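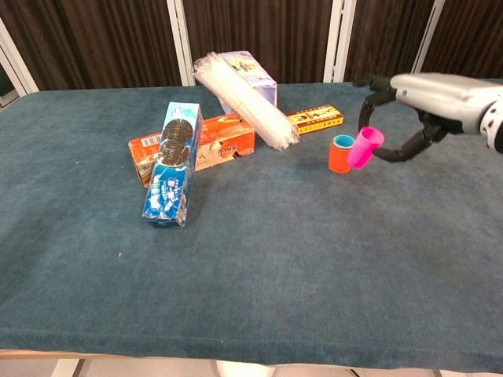
*The blue box, the orange box and the straws, on the teal cloth.*

Margarida Ramalho had bought too many biscuits. She knew it when she got them home from Bettencourt and put them out on the felt, and she knew it again when Aníbal Teixeira came in and stood looking at them with his coat on.

"How many are coming?" he said.

"Seven, if the Odville bus runs."

He leaned over to see the chocolate ones. The box was propped against the orange one and he left it like that.

"My mother kept ones like these on top of the wardrobe," he said. "We got two each in October, on her birthday. I used to hear her moving the chair."

"Did you ever climb up?"

"Three times. The third time I fell off and she put a plaster on my chin and gave me one anyway."

Margarida went to fill the kettle. The kitchen window looked out on number 112, where the lights were already on. She could hear him behind her, taking his coat off at last and hanging it on the door.

"What are the straws for?" he called.

"Your sister can't manage a cup since the stroke."

He didn't answer. When she came back he had sat down with his hands on his knees.

"She never said. She rings every week and she never said."

"She asked me to get them. She said to get plenty."

The telephone rang in the hall. It was the bus station, or it was his sister, and he got up to answer it himself.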